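4.2 Labels and caps

What people do with a bottle's label turned out to be our favorite part of the study! Of the 396 households in Hirmont that kept a diary through August, most rinsed their bottles, yet very few peeled anything off. Mösli's earlier survey in Eden found much the same (and with only 24 homes). A clear bottle with a red label and a red cap, like the one in Figure 4, brings three sorting choices together: body, wrap and lid.

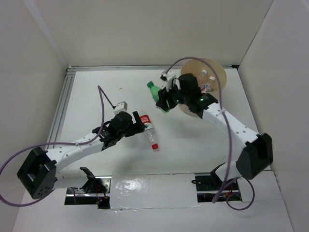 Figure 4. Clear plastic bottle with cap and label on.

Caps were a happier story, and diary notes on them ran long. Many families left them screwed on, as the town leaflet asks.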